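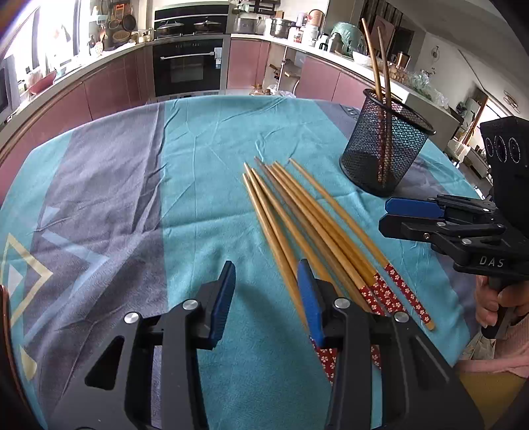 Grukance Foundation - Contributor Support
Case record: allocation not shown after activation
Status: Closed
Network: Admasu main network
Wallet: Budik desktop
Opened by: Waldemar Walczak
Assigned to: Bushra Marwat, Contributor Support, Griltcombe office

Print this page | E-mail this page

Last updated: October

Summary of the request

The contributor reports that he entered his activation code in the Budik wallet and received a notice that the code had been accepted. The balance of the account remained at zero. He closed and reopened the wallet, waited overnight, and found no change. He asks the Foundation to confirm that his contribution is on record and to state when the allocation will be released to him.

Entry 1 - Bushra Marwat, 9:40 a.m.

The contribution is on record under the public address given in the request. Identity review was completed before the activation code was issued, and no hold has been placed on the account. The contributor was asked to supply the wallet version, the address displayed on the Accounts page, and the transaction reference of the activation. He was reminded that the Foundation does not ask for a recovery phrase or password, and that neither should be included in a reply.

Entry 2 - Waldemar Walczak, 11:15 a.m.

"I have attached the log file and the reference. The address on the Accounts page is not the one on my contribution certificate. I had assumed that the wallet created a new address for each use. I still have the certificate and the 12 words that go with it."

Entry 3 - Bushra Marwat, 1:05 p.m.

The activation transaction was located on the network and is valid. It released the allocation to the address on the certificate, where the full amount is visible in the public ledger. The address displayed in the wallet belongs to a separate account, which was created when Budik was first opened. The case was passed to Wallet Operations to establish why the notice of acceptance did not show which address had been credited.

Entry 4 - Asif Virk, Wallet Operations, 3:30 p.m.

The log file shows that the contributor selected "Create account" on the first screen and entered the activation code afterward. Budik sends the code to the network without checking that the certificate address is present in the wallet. The notice is therefore correct, but incomplete. The same result was obtained on a test machine. Four other contributors have reported the matter in the same terms, and their cases have been linked to this one.
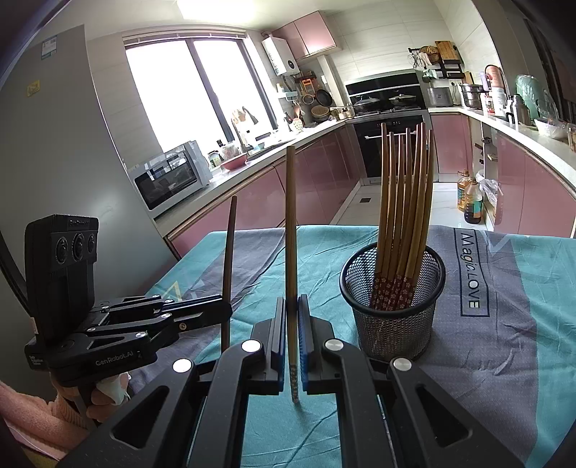
Steps provided to the contributor

1. Make a written copy of the recovery phrase for the account now in the wallet, and store it apart from the certificate.
2. Open Accounts and select "Restore from certificate."
3. Enter the 12 words in the order printed, followed by the e-mail address and password chosen at the time of the contribution. Capital letters must match.
4. Compare the address displayed with the one on the certificate. If they differ in any character, stop and reply to this case - do not enter the activation code a second time.
5. Allow the wallet to finish loading the ledger. This may take over two hours on a slow connection.

Entry 5 - Waldemar Walczak, 10:20 a.m.

"The first attempt gave a different address. I had typed the e-mail address with a capital letter. On the second attempt the address matched and the balance appeared. I made a small transfer between my two accounts and it is marked as pending."

Entry 6 - Asif Virk, 10:55 a.m.

The transfer is present on the network. Budik marks a transfer as pending until 144 blocks have been added after it. No action is required from the contributor.

Entry 7 - Bushra Marwat, 4:10 p.m.

The contributor has confirmed that the transfer is complete. A change to the acceptance notice, so that it displays the credited address, has been requested from the Budik maintainers and is assigned to Rafia Dogar. The linked cases remain open until each contributor has replied. Closure approved by Hammad Gondal.

Contact Contributor Support | © Grukance Foundation, Griltcombe | Back to top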